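Can a Machine Do the Chores Yet? A Gallery

Welcome, and do put the kettle on before you start, as I tend to go on a bit. I've been following the question of household robots for longer than I care to admit, ever since a neighbour's robot vacuum got stuck under our couch during a birthday lunch and had to be rescued with a broom. My family gets to hear about every new development whether they like it or not, so this page was really their idea (they wanted me to tell somebody else for a change!).

The question I keep coming back to is a plain one. Could a machine do the small jobs that fill up an ordinary day, at home or behind a shop counter? I don't mean the showy things, the dancing and the backflips. I mean wiping the bench, putting the lids back on, topping up the sugar, and finding the spoon that somebody has left in the wrong drawer again.

Back in November I went along to an open day at Estell, where the people from Pindport were showing a machine that folds tea towels. It was lovely to watch, if a bit slow, and it got through 4 of them while I drank a coffee and had a good natter with the woman beside me. She runs a bulk foods shop and said she would happily give it a corner of the storeroom if it could only learn to weigh out lentils. We agreed that folding is harder than it looks, and that a person with a basket of washing on one hip and the phone on the other shoulder is a marvel of engineering.

Trultia has gone the other way and is working on shop shelves, where the packets are at least all the same shape. Their leaflet talks about 1000 practice runs for one sort of box, and I must say that made me feel much better about how long it took my kids to learn to stack the dishwasher.

Since then I've been paying closer attention to my own hands, which is an odd hobby but a cheap one. On Taheri's little online forum we keep lists of the chores we'd give away first, and mine has grown to 87, with cleaning the oven at the top and dusting the skirting boards a close second. Other people would hand over the ironing and keep the oven, and I can't for the life of me understand them.

Tidying a table is the chore I'd most like to see done well, as it never stays done in our house and I suspect it doesn't in yours. You need to know what belongs there and what doesn't, and you need a gentle touch around anything that can tip or shatter. Glass jars are my favourite test for that reason: you can see straight through them, so a camera has to make sense of a few highlights and whatever is inside, like the white grains in the one at the left, and then 2 blunt black fingers have to close on something smooth without squeezing too hard. Even the grain of the wood, with all its knots and swirls and patches of shine, must be a lot to take in when you're looking for the edge of a jar. I'd still give it a go on our table, as long as it started with the jam and left my good preserving jars for later.

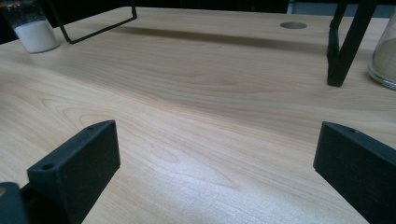 Contact | Copyright 2023, all words by the page's author | Back to top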